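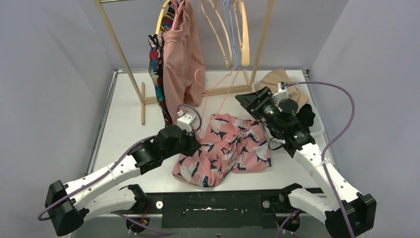

White table, left and right arms over it. Friday.

October, Friday, from 8.40 am

Carrying on with the shrinkage work for Zúñiga. Cotton jersey from the Stekemau roll, plus what was left of the brushed flannel. Swatches were marked up yesterday with the laundry pen, 100 mm squares inside a wider border, one edge of each square parallel to the selvedge. Checked the marks again before washing. The flannel marks are fuzzy where the pen has dragged on the nap. Went over the worst ones with basting thread and will do all the flannel that way next time.

Wash 1: 60 degrees, Grostesano powder, normal spin. Machine counter read 3,472 at the start. Door seal weeping a little at the bottom again, wiped it and there was no puddle by the end. Used ballast sheets to make up the load. They're getting thin and one has a split hem, so it goes in the mending pile.

Pulled the jersey out as soon as the drum stopped and laid half of it flat on the mesh, half pegged up by the top border. Did not smooth the flat ones beyond shaking them open. Last month's flat pieces were patted out by hand before drying and I don't trust those numbers, they're too close to no change at all.

Jersey, dried flat: shorter in the length, hardly anything across. Squares have gone slightly off square, leaning with the wale. Same lean on every piece, so it's in the knit and probably came off the finishing line like that.

Jersey, pegged: less loss in length than the flat pieces, as you'd expect with the weight of the water pulling down, but narrower. The pegged edge is scalloped. Measured well below it.

The flannel was slower to dry and still felt cool in the middle at lunch. Left it alone and went through the care label drafts.

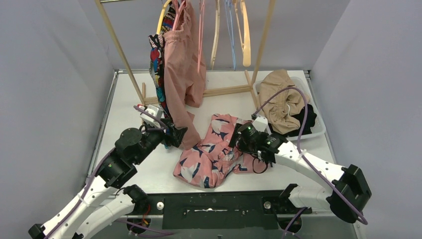

The draft for the children's pyjamas says "warm wash, tumble dry low, reshape while damp". I'd drop the last part unless we can say what reshaping does. People will either ignore it or pull the thing hard by the cuffs. "Dry flat" is plain enough and takes up less of the label. The French version has to fit on the same tape anyway and it's already down to a type size I can't read under the bench light.

Also the symbols and the words don't agree on the second draft. Symbol is a 40 tub, words say hot. Marked in red and put back in the tray.

2.15 pm. Flannel dry. Measured twice, second time from the other end of the rule, and took the mean. Length loss is well over what the Vorkirau sheet gives. Their sheet doesn't state a wash temperature, so we may not be comparing the same thing. Need to ask them for the method and whether theirs was tumbled.

One flannel piece has a faint blue cast in a corner. Not ink. Could be off the mended ballast sheet, which has coloured thread in the patch. Kept the piece aside in a bag with a note on it and left it out of the mean.

Wash 2 to go on Monday, same pieces, same powder. Leave them on the rack over the weekend with the heater off. Rule goes back in the flat drawer, it was out on the windowsill this morning.

To order: laundry pens (fine), white basting thread, new ballast cloth.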